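Fallo 更新了，聊聊我用了几天的感受

2026-05-11

早上一边等水开一边刷手机，发现 Fallo 终于推了那个大版本。对，就是我念叨了快半年的那个修图加分享的小应用。去年12月他们说要重做编辑器，我还在这个栏目里写过一句“拭目以待”，结果拭目拭得眼睛都干了。好在测试版我上周就拿到了，正式版今天一上架，我赶紧更新，两边对着用了一上午，先把能说的说了。

先说最要紧的：老用户的照片不会丢。更新完第一次打开会有一个“整理图库”的进度条，我手机里攒了800张在 Fallo 里编辑过的照片，进度条走得不算快，我去把碗洗了，回来还剩一小截。期间最好别切出去，我切了一次，它没有崩，但进度条退回去一点点，看得我心里一紧。官方的更新说明里写的是“建议连接电源并保持应用在前台”，字很小，藏在最下面，我觉得应该放大三倍放在最上面。

再说大家问得最多的滤镜。旧版的滤镜是一长条，从左划到右，划到后面早忘了前面那个叫什么。新版一共172款，听着吓人，好在分了组，按光线分、按颜色分，还有一组专门给食物和桌面用的。每组前面有个小图钉，点一下，这款滤镜就固定在最左边。我钉了五个，基本上日常就是这五个来回换，剩下的可能这辈子都不会点开（但我就是喜欢它们在那里，你懂的）。

顺便说一句，原来那款“旧报纸”没有了。我找了半天，以为是换了名字，后来在反馈区看到一堆人也在找。客服回复说会在后面的小版本里以“怀旧”组的形式放回来，没给时间。爱用这款的朋友先别急着更新，或者更新之前把用过它的照片导出一份，导出来的成品不受影响，但在应用里重新打开编辑，那一步会显示成灰色，强度也拉不动。

编辑器本身我是真喜欢。亮度、对比、色温这些滑块以前挤在一起，手指粗一点就会碰错，现在改成一次只出现一个，左右滑动切换，数值写在滑块上方，从零到100。双击数值就归零，长按可以看原图。就这个长按看原图，旧版要点进二级菜单，我当年为这事写过一封挺长的反馈邮件，现在看到它变成长按，差点以为是我那封信起了作用，哈哈。

新加的“高光收敛”我试得最多。拍上釉的盘子、玻璃杯、手机屏幕这些会反光的东西，亮的地方常常是一块死白，以前只能整体压暗，压完整张照片都灰扑扑的。现在可以只收亮部，力度给到一半左右就差不多了，再往上边缘会发灰，看着像蒙了层雾。纯白的地方当然是救不回来的，原片里没有的细节，什么应用也变不出来，这个心理预期要摆正。
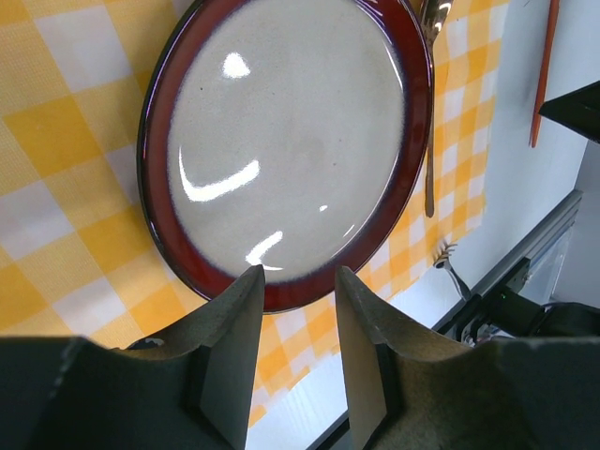 红边奶白盘配黄白格子桌布，盘面上有几处明显的反光。

颜色这块也有变化。新版可以单独调某一种颜色，点一下画面里的红，就只动红，旁边的颜色基本不跟着跑。我说“基本”，是因为肤色和橙色还是容易串，我拿自己的自拍试，想把背后的橙色靠垫调淡一点，结果脸也跟着白了一圈，像刚被吓到。解决办法是先用画笔圈个范围再调，多一步，但效果好很多。画笔的边缘软硬可以改，默认那个偏硬，我都是先拉软再用。

说到画笔，撤销终于可以一步一步退了！旧版画错一笔，一按撤销，整个画笔图层全没，我为此骂过多少次我自己都不好意思说。现在每一笔都单独记着，最多能退56步，对我来说完全够用，专业修图的朋友可能会嫌少，那本来也不是给他们用的软件。退出去再进来，历史还在，这一点测试版里还没有，正式版加上了，好评。

然后是分享。这部分我的心情比较复杂。

好的地方是可以一次发到几个地方，每个地方的裁切比例可以分别设。以前我发一张图，这边要方的，那边要竖的，得存两三份，相册里全是长得差不多的照片，清都清不过来。新版在分享页上面有一排比例按钮，选好了，原图不动，只在发送的时候裁。文字也可以分开写，这边写长一点，那边只放一个句号，都行。还可以存成草稿，标好比例和文字，晚上有空再发，草稿在换手机以后也能同步过来，前提是登录同一个账号。

不好的地方是，默认会勾上“同时发布到 Fallo 广场”。我第一次没留神，把一张试滤镜的废片发上去了，是我家窗台，歪的，还糊。等我反应过来已经收到两个赞，也不知道赞的是什么。这个勾可以取消，在设置里的“分享习惯”那一项，取消一次以后就记住了。可我还是想说，这种选项默认就该是关的，谁想发谁自己去开。反馈我已经提交了，回复是自动的，感谢我的宝贵意见，嗯。

位置信息也建议大家顺手看一眼。分享页右上角有个小齿轮，点进去能看到“保留拍摄地点”，我的是关着的，朋友的却是开着的，我俩对了半天也没弄明白为什么不一样，大概和更新前的旧设置有关。反正你自己点进去确认一下最踏实，尤其是经常在家里拍东西的人。

价格。免费版还能用，基础滑块、裁切、分享都在，滤镜给一部分，导出没有水印，这个很厚道。付费的主要是单色调整、画笔和全部滤镜。老会员不用补差价，到期之前按原来的算，到期以后按新价续。新价在不同地区不一样，我就不在这里抄数字了，大家以自己商店页面上显示的为准。有七天试用，试用到期会自动扣费，不想续的记得提前一天取消，我每次都设个闹钟，土是土了点，管用。

肯定有人要问和 Usano 比怎么样。我两个都装着，说说个人习惯吧。Usano 打开快，拍完马上调两下就发，我在外面吃饭用它多一些，筷子都举着呢，没人愿意等你慢慢调色。Fallo 打开要慢半拍，新版也没快多少，可调出来的颜色我更喜欢，晚上窝在沙发上一张一张弄，挺解压的。要是你手机空间紧张，只能留一个，我会建议先用 Fallo 的免费版试几天，不合适再换，反正卸载不费事。

还有个配套的小工具叫 Soden，是用来批量改名和挑重复照片的，这次和 Fallo 打通了，在图库里长按就能调出来。我用它扫了一遍相册，挑出来好多连拍，同一个杯子拍了八九张那种。它会替你选一张“最佳”，我看了看，选得不错，偶尔会把我闭着眼的那张选成最佳，这就有点伤感情了。删除之前会再确认一次，删掉的照片放进回收站，没有马上消失，手滑的人可以放心。目前只有中文和日文界面，英文的说在做。

旧手机的情况我也试了。翻出来一台屏幕裂了角的老机器，装是装得上，滑块会卡，拖一下等一下，画笔基本没法用。分享和裁切倒是正常。设置里有个“轻量模式”，打开以后预览图会变糊，操作顺了不少，导出的还是原来的清晰度，我放大对比过，看不出区别。用老机器的朋友记得把它打开，位置在设置的第二页，图标是一片羽毛。

耗电嘛，我今天上午一直在编辑，手机明显发热，电掉得也快，后来干脆插着线弄。平时偶尔修一两张应该没什么感觉，要是打算坐长途车的时候修一路，还是带个充电宝。

另外说几个小毛病，免得大家更新了来骂我没提醒。一是横屏的时候滤镜名字会叠在一起，看不清，转回竖屏就好。二是深色模式下，色温滑块的刻度几乎看不见，我是凭手感拉的。三是从别的应用把照片传进来，偶尔会转九十度，手动转回来就行，不影响画质。这几个我都在反馈区看到有人提了，官方标的是“已确认”，希望下个小版本能一起改掉。

我自己现在的用法很简单，写出来给懒人参考。先裁切，把多余的边去掉；再拉一点亮度，看着舒服就停手；有反光的收一下高光；最后从钉住的那五款滤镜里挑一款，强度拉到三分之一。一张照片两分钟不到，再调下去我就会越调越怪，最后全部撤销重来，这种事我干过太多次了。滤镜强度默认是拉满的，千万别直接用，拉满的效果都偏浓，尤其是食物那一组，米饭能给你调成奶黄色。

对了，喜欢打印照片的朋友可以留意 Sugawara，这家做冲印的小店现在接在 Fallo 的导出页里，选尺寸、选纸，直接下单。我下了一单哑面的小尺寸，还没收到，颜色准不准现在没法讲，等拿到手了我再来补一段。下单页面会提示你照片的分辨率够不够，不够的会标黄，我有两张标了黄，老老实实换掉了。运费是结账那一步才显示的，看清楚再付。

更新在各家应用商店都能下，有的地区会晚一两天才出现，搜不到就先等等，别去下来路不明的安装包。大家更新完要是碰到什么奇怪的问题，留言里写一下手机型号和系统版本，我这边有三台机器可以帮忙对一对。至于“旧报纸”滤镜什么时候回来，我会盯着的，有消息就更新在这一篇下面。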